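Efua Appiah keeps her reading glasses on a cord when she works near the switchgear, and she takes them off to talk. She has been in charge of the electrical room at the Sowah cold store for 16 years. Before that she wired boats.

We met at 5 in the morning, the hour she prefers, before the loading crews come in. I had asked her to explain the control cabinet to me as she would to a new hire.

"I start with the labels," she said. "They're in Chinese. People see that and stop reading. But you can learn which plate goes with which lamp the way you learn the keys on a piano."

Her own list is taped inside a binder. It runs to 214 lines and covers every cabinet on the site, with the original wording, a translation by her colleague Bianka Szabó, and a note in pencil if the translation caused an argument. One word took them two weeks to settle.

After the labels comes the row of lamps at the top of the left door, then the meter, then the selector switch.
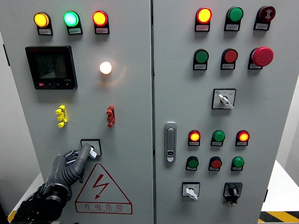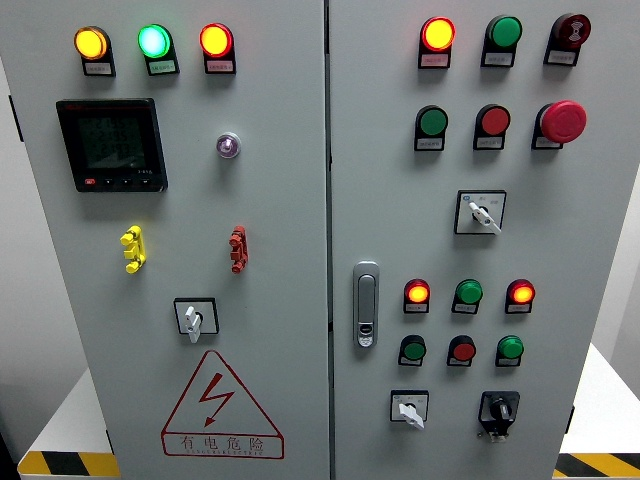
Yellow, green and red along the top of the left door in all four pictures. 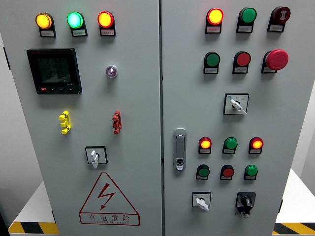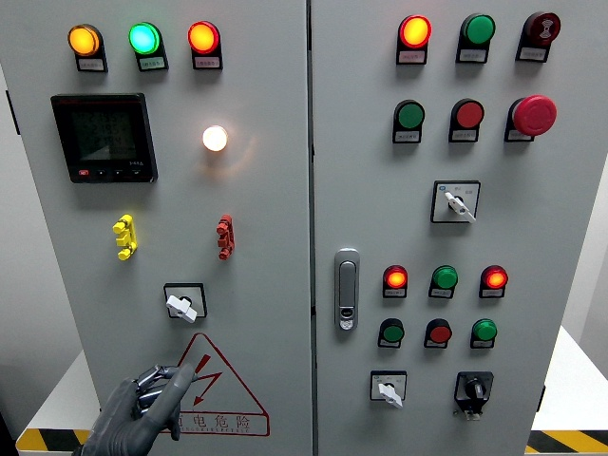
Appiah teaches the selector switch last. "New people want to turn something," she said. "I make them stand there with their hands in their pockets and tell me what they see. Which lamps are on? Where is the handle pointing? Then they write it down, and then we talk about turning it."

She is strict about the log. Every entry gets a time, a switch position and a name. When Kwame Acheampong joined the team in September, he wrote "all normal" on his first page and she handed it back to him.

"She asked me what normal looked like," Acheampong told me later. "I had to go back to the room and find out."

The warning triangle with the lightning bolt is the one marking she never has to translate. She still points to it on the first day. A lit lamp can mean several things, she said, and a dark one can mean a bad bulb -- so a lamp alone is never enough to tell you a circuit is dead. You test it with an instrument you have already checked.

I asked what she would change if she were ordering a cabinet today. She wanted larger lettering on the plates and a little more space between the switches. She would leave the meter on the left, at a height where she can read it without bending.

By then the first trucks were backing up to the dock. Appiah put her glasses on again, picked up the binder and went to write in the morning readings.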